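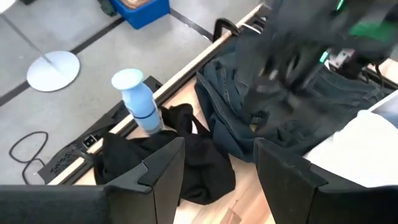
Textile recycling targets are set by weight, and weight is a poor measure of what households need. A town that collects more tons of clothing each year may simply be a town whose residents buy more and keep it for less time. The Grerkmont district reported a rise of 16 percent in collected textiles last year and presented the figure as progress. It deserves a more careful reading.

Repair receives little public money by comparison. The district supports one mending service, open on Thursday evenings, with 3 sewing machines and a waiting list of about five weeks. Its coordinator, Janaína Macedo, has asked that repaired garments be recorded alongside collected ones. The request is modest and should be granted.

Local authorities should also require that uniforms bought under public contract come with spare buttons, matching thread and a stated repair period. Suppliers will object to the cost. That cost is already being paid, by the employees who replace worn trousers from their own wages and by the district that hauls the old pairs away.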